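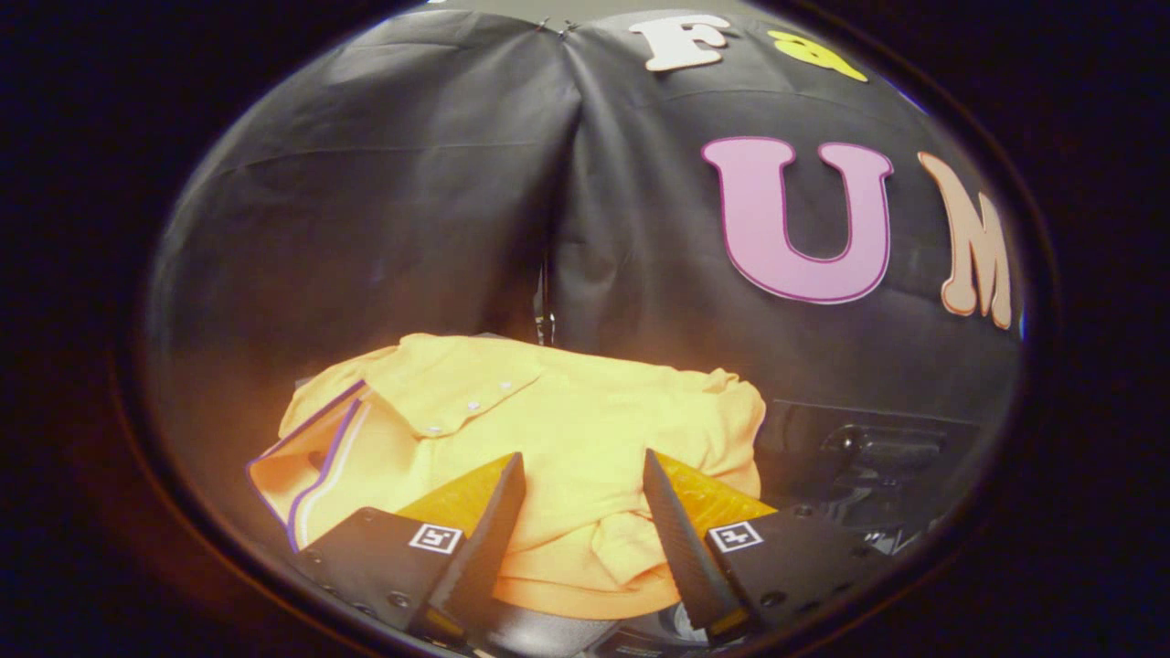
Photo: Gilang Ong

Does vinegar in the wash really set color, or is that an old wives' tale?

Posted by Dulce Figueroa, 2019-12-30

My aunt swears you have to soak anything new and bright in white vinegar and salt before the first wash, or the color will run. I've read the same thing on maybe a dozen laundry blogs and they all seem to be copying each other. I bought a bunch of cheap cotton polos for my son's league in strong colors, some with contrast trim, and I'd like to not turn the white parts pink. Water here is hard, if that matters. The machine is a Rellska top loader, nothing fancy. I normally wash warm with whatever powder is on sale.

Has anyone tested this or is everyone just repeating it?

Lamisi Tetteh

Everyone is just repeating it. I sewed costumes for a community theater for 17 years and heard the vinegar thing every season, usually from the person whose white petticoat had just come out gray.

Vinegar does have a place in dyeing. If you are dyeing wool or silk or nylon with acid dyes, you need an acid in the pot for the dye to bond. Cotton is mostly dyed with other kinds of dye, and the bright ones are often fiber reactive. Those are fixed in an alkaline bath at the factory. Putting them in vinegar later does nothing to fix them. What bleeds in the first few washes is leftover dye that never bonded and should have been rinsed out before the shirt was sold. Cheap shirts get less rinsing. Salt is the same story. It helps push dye onto the cotton during dyeing, and after that it's just salt.

So get the loose dye out before the shirts go in with anything you care about. Wash them alone, same colors together, two or three times, with plenty of water. Don't pack the drum. Take them out as soon as the cycle ends, because wet cloth sitting folded against itself is how trim gets stained. I've seen more shirts ruined in the basket than in the wash.

To find out if a shirt is a bleeder, wet an inside seam, press a white paper towel on it hard for a minute, and look at the towel. Do the trim separately from the body. Dark stripes next to white are the ones I never trust.

If it bleeds and keeps bleeding after the third wash, take it back to the store.

Nana Essien

I always use a cup of vinegar and my colors are fine. Works for me! My grandmother did it too. 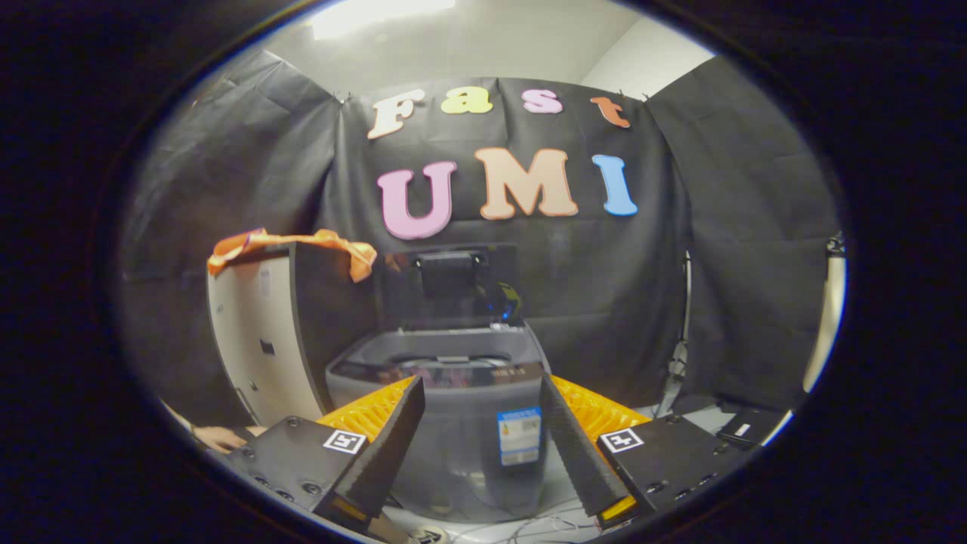 Can I put the polos in the dryer once they stop bleeding?
Low heat is fine for most cotton, but check the care label, and take them out slightly damp if you want the collars to lie flat.

Adjoa Ametepe

I'd take "works for me" with a grain of that salt. If your colors were fine, they may have been fine without the vinegar. Did you ever wash one of a pair without it?

I did, once, with two red napkins out of the same pack from Issahaku Home. One soaked overnight in vinegar and salt, one in plain water. Then each went in its own jar with a white rag and warm water. Both rags came out pink and I could not tell you which was which. Two napkins isn't a study, I know, but it was enough for me to stop buying the big jugs.

I'm less sure than Lamisi about going through three separate washes for everything. My machine won't do a small load without using a ridiculous amount of water, so I do the paper towel check and only fuss over the ones that fail. Cold water slows the bleeding down, so for the mixed loads afterward I stay on cold.

The color catcher sheets (I've used Cloltus, others are probably the same) do pick up some loose dye. They come out of the wash colored, so something is landing on them. How much would have landed on your white trim otherwise, I have no idea, and neither does the box. I wouldn't rely on one with a brand new red shirt.

If something does get stained, don't dry it. Wash it again right away while it's still wet, and if the label allows it, soak it in oxygen bleach. Try a hidden spot first. On the hard water, I'd use a bit more powder, which the package should cover.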